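About Stonell

Stonell collects used cardboard and plastic film from shops, warehouses and small factories, and brings it back to the paper mills and plastic processors as clean material. Our office and our sorting hall are on Wysocka Street, and we serve the town of Stiven and the villages near to it.

How we started

The company began with one van and a rented garage. At that time many shops in Stiven paid for mixed waste containers in which the biggest part was empty boxes. The boxes were not even folded. The shops paid for a full container and most of what they paid for was air.

We offered to take the cardboard separately, first to a bakery and to a furniture store on the same street. After the first winter there were 12 customers, and the garage was too small already. We moved to Wysocka Street, where we have remained until today. The hall was before a store for building materials, so it has a good concrete floor and a gate high enough for a truck. The roof was in less good condition and we repaired it in two stages.

Today we have 993 regular collection points. Some of them are large warehouses with their own baler, and some are a flower shop which gives us one cage of boxes in the week. We are glad to have both kinds.

What we collect

Corrugated cardboard of every size, brown or printed. Please remove the foam and the plastic bags from inside. Tape and labels can stay.

Transparent stretch film and shrink film from pallets. Colored film is also accepted, but it must be in a separate bag. The price for it is lower.

Office paper, only from customers who already have a cardboard contract with us. We don't offer destruction of confidential documents. For this service you need a company with the proper certificate, and we will be happy to recommend one in the region.

We do not collect food packaging, waxed boxes, drink cartons or paper that was lying in the rain for a long time. Cardboard which is a little damp from the morning is not a problem for us, but a soaked load can spoil the whole bale, and the mill will send it back at our cost.

How we work

Each new customer receives a visit before the contract. We look at the place where the boxes are kept, how the truck can enter, and at which hours it's allowed to make noise. Then we propose a container, a cage or a small baler, and a rhythm of collection. If after two months the rhythm is not right, we change it without a fee.

In the hall the material is sorted a second time, pressed and weighed. Every load gets a number, and the customer can see it in Flurar, our own online register. Flurar shows the date, the weight and the quality class of each collection. It also prepares the yearly waste report, which many of our customers had to write by hand before. It is a simple program and we keep it simple on purpose - most people open it on a phone, standing at the back door of a shop.

The weight in Flurar is the weight from our scale and is the only one we use for the settlement. If you have your own scale and the numbers are different, please write to us and we will check the load together.

Our team

We are 23 people. There are eight drivers, and the others work in the hall, in the office and in the workshop, where we repair the cages and balers of our customers. A few of our colleagues came to us with no experience in recycling at all. Everybody who starts in the hall spends the first days next to an experienced sorter and goes also one time with a truck, to understand from where the material comes.

We work in two shifts. There is no night shift, and we don't plan one. The drivers know their routes and in most cases they know also the people at the gate, so when a driver is on vacation, you may notice that your collection comes at another hour. We ask for your understanding.

What is important for us

We try to say clearly where the material goes. The cardboard goes to two paper mills, both within one day of driving. The film goes to a processor which makes from it new bags and construction film. A small part of what we receive can't be recycled, and we pay for its disposal like any other company. We prefer to tell this openly, and the share is printed on your yearly report.

We also visit schools when they invite us. The children like most to see how a bale is opened, and the cleaning afterwards takes longer than the lesson.

Open day in the sorting hall

Once a year we open the hall for customers, neighbors and anyone who is curious. This year the open day is on 18th September. You can see the press in operation, look at the scale and ask questions about Flurar. Please wear closed shoes, and keep small children by the hand on the yellow path. Parking is on the left side of the gate - the right side must stay free for the trucks. Coffee and cake are in the office.
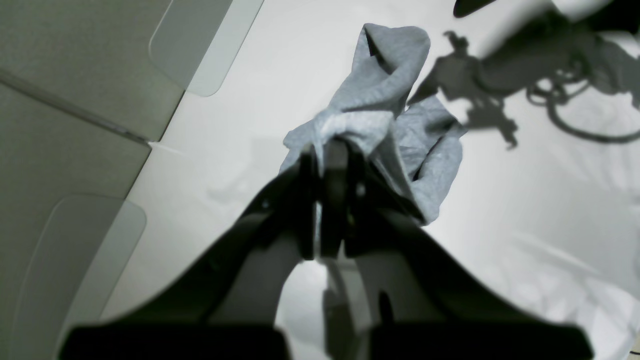
Contact

Stonell, Wysocka Street, Stiven. The office answers calls and e-mails on working days. For a change of collection day, please use the form in Flurar or speak with your driver.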